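Drying and Reproofing Hiking Gear at Home

Trail gear wears out faster in the closet than on the mountain if it goes away damp. The steps below cover boots, shells, packs and poles after a wet multi-day hike. They assume an ordinary apartment with a sink, a table and one window that opens.

Boots

Remove the insoles and laces first. Brush off dried mud with a stiff nylon brush, then rinse the uppers in cool water. Do not use dish soap on leather. Stuff each boot with newspaper and change the paper after an hour, then again before bed. Keep boots away from radiators, stoves and car dashboards. High heat weakens the adhesive between midsole and outsole, and the damage often shows up months later as a loose toe.

Leather gets conditioner only where it looks dull or feels stiff. Apply a thin coat with a cloth, leave it overnight, and buff. Omar Salameh, who resoles rental boots for Nastard, uses half the amount printed on the tin and reports no difference in water resistance.

Rain shells

Close all zippers and hook-and-loop tabs before washing. Use a cleaner made for technical fabric and run a second rinse. Fabric softener leaves a residue that makes the face fabric wet out. If water no longer beads after washing, tumble on low for 20 minutes where the care label allows it. Reproof only if beading does not return. 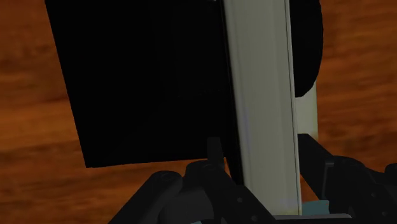 Spray-on treatment goes on a clean, damp shell laid flat. Hold the nozzle a hand's width from the fabric and work from the shoulders down. Wipe off excess after two minutes. A 400 ml bottle covers two adult jackets with a little left for gaiters.

Packs

Empty every pocket, including the one under the lid. Shake out grit, which abrades the coating from inside. Sponge the back panel and hip belt with lukewarm water and mild soap, then hang the pack upside down with all compartments open. Machine washing strips the polyurethane coating on most models. My Trorkesa pack weighed 314 grams more after a wet weekend than it did dry, nearly all of it held in the foam of the belt.

Poles

Pull the sections fully apart and wipe each one. Leave them apart until dry. Do not oil the locking mechanism. On twist-lock poles, clean the expander with a dry cloth. On lever-lock poles, tighten the screw a quarter turn at a time until the section holds body weight.

Storage

Store shells on a hanger and boots with the laces loose. Check the seam tape every May, before the first long trip. Lifted tape can be reglued with seam sealer, which needs 11 hours to cure at room temperature.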